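Section 5. Mounting and Cataloging Flown Covers

5.1 Before you start

Use this section to mount airmail covers in the Skosteck binder and enter them in the Detine catalog program. It applies to first-flight covers, crash covers and ordinary commercial airmail. Stamps off cover are dealt with in Section 6.

You will need:

Skosteck binder with 21 double pages
Clear corner mounts, large size
Soft pencil, 2B or softer
Ruler marked in millimeters
Detine installed and registered (see Section 2)

CAUTION: Do not use self-adhesive photo corners. The gum spreads under pressure and will stain the back of the cover.

5.2 Sorting the covers

1. Wash and dry your hands. Cotton gloves are not recommended, as they catch on torn flaps.

2. Sort the covers by route, then by direction of flight. Outbound and return legs are treated as separate groups.

3. Within each group, sort by the date of the departure postmark. If this is unreadable, use the arrival backstamp and pencil a small "B" on the page, never on the cover.

4. Set aside any cover longer than the page pocket. Oversize covers go in the rear sleeve.

NOTE: A cover with a route cachet but no backstamp may not have flown. Enter it as "Unconfirmed" until the carriage can be checked against the carrier's timetable.

5.3 Mounting

1. Lay the page flat with the binding holes to your left.

2. Place the cover face up and center it by eye. Measure the left and right margins and adjust until they match.

3. Slide one corner mount onto each corner of the cover. Leave a gap of 3 mm between the paper edge and the fold of the mount.

4. Press each mount down for a few seconds, starting at the top left and working clockwise.

5. Close the protective sheet from the bound edge outward.

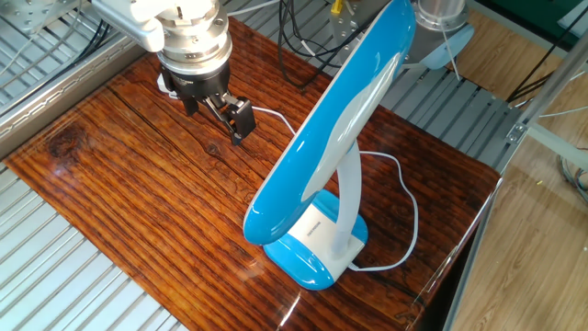

6. If the backstamp is to be shown, use a window page instead. Window pages are supplied in the rear of the binder and can be placed anywhere in the sequence.

CAUTION: Do not fill both sides of a page with covers that have wax seals. The seals press against each other when the binder is closed and will crack.

5.4 Entering a cover in Detine

1. Open Detine and select New Item – Flown Cover.

2. Type the route number in the Route field. If the contract route was later extended, enter the route as it stood on the postmark date.

3. Enter the departure and arrival points. Detine accepts the older airport names and holds 472 of them in the built-in list.

4. Enter the page number in the Location field.

5. Select Save. The program assigns an item number, which should be penciled at the foot of the page.

NOTE: The Michailidis numbering can be shown next to the item number. Select Options – Secondary Numbers and tick the box. Covers with no Michailidis number show a blank.

5.5 Storage

Store the binder upright, away from outside walls. Relative humidity above 67 percent can soften old gum and cause flaps to reseal.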